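4.2 Preparing the Work Surface

Read this section before assembling the Brodlow desk lamp. The steps apply to both the clamp and the weighted base.

1. Clear a level surface that can support the lamp and its base.
2. Wipe the surface with a dry cloth. Do not use polish or wax.
3. Set an open tray within reach for the screws and washers.

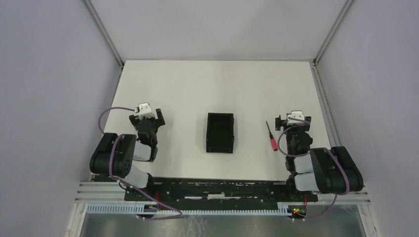

Figure 6. Open tray on a white tabletop.

4. Empty the hardware bag into the tray. Keep the 2 long screws apart from the short ones.
5. Attach the lower arm to the base and tighten by hand only.

CAUTION: Do not connect the power cord until Section 4.4 is complete.

NOTE: The clamp fits tabletops with a square edge. For rounded edges, use the weighted base.

If a part is missing, contact Zidholm Customer Service and give the model number printed on the carton. Do not substitute screws from another product.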